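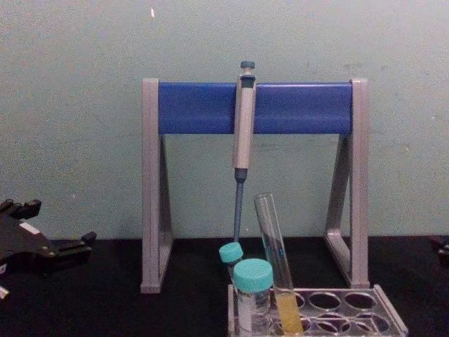

4. Setting up your pipette stand and tube rack

I've set up more of these corners than I care to remember, so this is the order I do it in. Elfriede Mühlbauer taught me most of it (the grumbling about sleeves is mine!).

4.1 Placing the stand

1. Wipe the bench with 70% ethanol and let it dry. Do under the feet as well, where the sticky rings like to hide.
2. Stand the A-frame near the wall with both feet flat on the bench. Give the crossbar a gentle push. If it rocks, turn the whole thing round and try again before you start blaming the stand.
3. Hang the pipette from the crossbar by its finger hook, plunger up, shaft pointing straight down. Let go slowly - you want to feel it settle on the bar.

Caution: eject the tip before you hang the pipette up. A used tip drips on whatever is underneath, and that is usually somebody's samples.

Note: if you're right-handed you may like your pipette towards the left of the bar, so your elbow stays clear of the rack. Trinh Mai does it the other way round and is perfectly happy, so suit yourself.

4.2 Placing the rack

4. Put the tube rack in front of the stand, close enough to reach without leaning. Mine overlaps one foot a little and that's fine, as long as it sits level.
5. Load your screw-cap tubes from the left end and work along. Leave the wells at the other end free for the tubes you've finished with.
6. Keep the caps on until you need them, and open one tube at a time.

Caution: don't lift the rack by one end when it's loaded. Two hands, please!

4.3 Before you go home

Check the volume window and wind the pipette back up to its top setting. Cap everything, put the tubes away and give the crossbar a wipe too - it gets more fingerprints than the door handle. Spare hooks for the bar are in the Pledley drawer, order code 345.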